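Why does the house creak at night?

Have you ever been lying in bed, nearly asleep, when something in the hallway goes CRACK? I have! When I was eight we moved into an old place in Biltidport, and on the very first night I was sure somebody was walking up and down outside my door. I pulled the doona over my head and stayed there until breakfast.

It was the floor. Floors are noisy things, and once you know why, the noises are a lot less scary (well, a bit less scary).

Wood used to drink

Let's start with a tree. A living tree pulls water up from its roots through thousands of tiny tubes, much thinner than a hair. When the tree is cut into boards, the tubes are still in there. Most of the water dries out, but the wood never stops being a little bit thirsty. On a damp day it soaks up water from the air and swells. On a dry day it lets some go again and shrinks.

You can't see this happen because it's so slow and so small. But a floor has lots of boards lying side by side, and if every one of them gets a tiny bit fatter, they start to push and rub against their neighbours. Rub two bits of wood together hard enough and you get a squeak.

What are all those lines?

The darker lines in a piece of wood are called the grain. They come from the way the tree grew. In places with proper seasons, a tree grows fast in spring and makes pale, soft wood, then slows down later in the year and makes wood that's darker and harder. Then it starts again! Cut across the trunk and you see rings. Cut along it and the rings turn into long stripes and wiggles.

Knots are my favourite. A knot is the spot where a branch used to join on, and the grain has to bend to get past it, like water going around a rock.
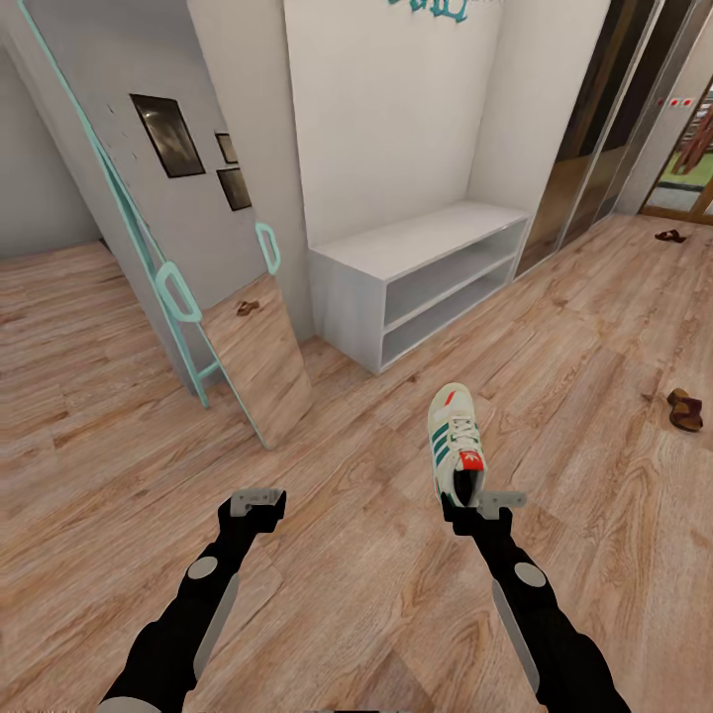
Remo Caputo wrote in after I first put this page up, to say that his floor at home has the very same knot in four different boards, and could one tree do that? Great spotting, Remo! No tree grows the same knot four times over. I'd say your floor has a printed pattern on top, and the pattern repeats. Lots of floors are made like that. If you'd like to check your own, pick one funny-looking knot and go hunting for its twin.

So why at night?

During the day the sun warms up your house, and warm things get slightly bigger. The roof, the pipes and even the nails all stretch a little. After dark everything cools down and shrinks back, but not all at the same speed. One bit gets stuck against another, and stuck, and stuck, until it lets go all at once. CRACK!

It makes those noises in the daytime too, by the way. You just don't notice them with the telly on and the dog barking.

Try it yourself

Find the squeakiest board in your house (ours was right outside the bathroom, which was very annoying). Step on it slowly, then quickly, then right at the edge. Does the sound change? Write down what the weather is like, and try again on a rainy day. I did this all through August once and filled half a notebook - my sister still brings it up.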